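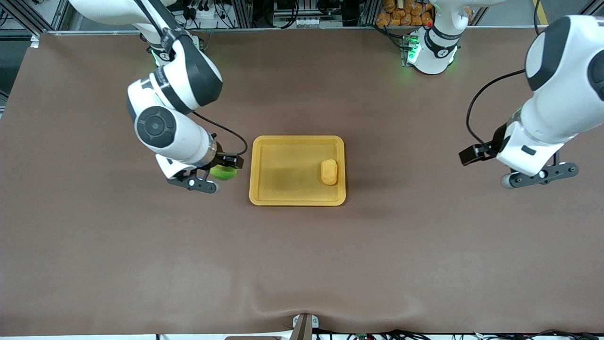
Bandeja amarilla sobre la mesa, con una pieza pequeña dentro.

Lectura: 2 min
Buscar en la ayuda Escribe tu pregunta

Bandejas de mesa Lison – preguntas frecuentes

¿Para qué sirve la bandeja amarilla?
Para fruta, llaves, piezas de juego, lo que ande suelto por la mesa. Es baja y con reborde, las cosas redondas no se van rodando al suelo.

¿Cuánto peso aguanta?
Hasta 400 gramos si la vas a llevar con una mano. Apoyada en la mesa, bastante más.

¿Puedo poner fruta sin lavar?
Mejor lavada y seca. Si queda agua en el fondo se marca cerco, sobre todo en las esquinas redondeadas.
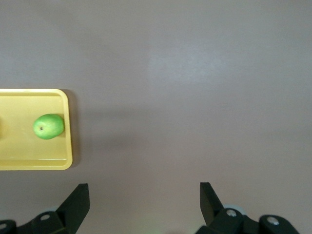

¿Una pieza sola o varias?
Como quieras. Las peras, tumbadas y con sitio alrededor, que se golpean enseguida. Con manzanas da mas igual. Lo que no recomendamos es apilar – la de abajo siempre sale perdiendo.

¿Cómo se limpia?
Agua tibia, jabón suave, paño. Nada de estropajo. El lavavajillas tampoco, aunque ya sabemos que alguno lo hace.

¿Raya la mesa?
En mesas lisas, no, si la levantas para moverla. Arrastrarla con arena o migas debajo es otra historia. Para mesas delicadas hay un tapete Drastari, ref. 272, se pide aparte.

¿Hay más colores?
De momento solo amarillo. En agosto, quizá uno más.

¿Cuánto tarda el pedido?
Si entra antes de las 11 de la mañana sale el mismo día desde el almacén de Surnance. Envíos a islas, dos días más.

Me ha llegado con un golpe en el borde, ¿qué hago?
Foto del borde y número de pedido. Lo lleva Shuzhen Wan, contesta por las mañanas. No hace falta devolver la caja.

¿Se vende en tienda?
Sí, en Vasilakis, seccion de mesa y cocina. Llama antes, a veces solo les queda la de exposición.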